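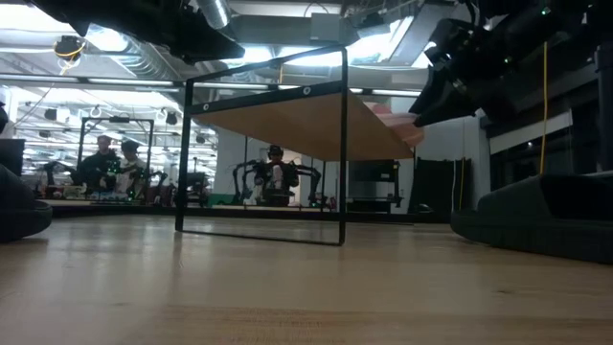

September 7, 2020

Tech run, act two

Home late, feet gone. Quick notes before I forget it all.

Ran act two of Tratotby twice. First time a mess. Sipho skipped from the letter straight to the funeral, lost four pages, and Tshepo just went with him, bless the man. The playwright would have wept. I laughed, then had to pretend I was coughing.

Second time much better. The long silence after "you sold the piano" finally worked. I'd been asking for it since May and giving them the wrong note. Told Sipho to stop waiting and listen to the rain cue. Done. Why did that take me all summer.

Still hate the ending. Tshepo wants to play it facing upstage, says the house should only get his back. Maybe. With 176 seats and a low rake, half of them will get Sipho's shoulder instead. Try it tomorow, both ways.

Lighting: cue 9 still late. Cue before it too blue, everyone looks drowned. Ask for amber.

Budget email came. 4,000 left and the set wants most of it. No to the second staircase. Sorry staircase.

Also read the Stitasmont review on the train. "Brave and interminable." Poor things. I saw it and it was niether, just under-rehearsed. Don't say so at the party.

To do: shoes for Tshepo, cut the doctor's second speech, call Mom back.

Bed. Lines at ten.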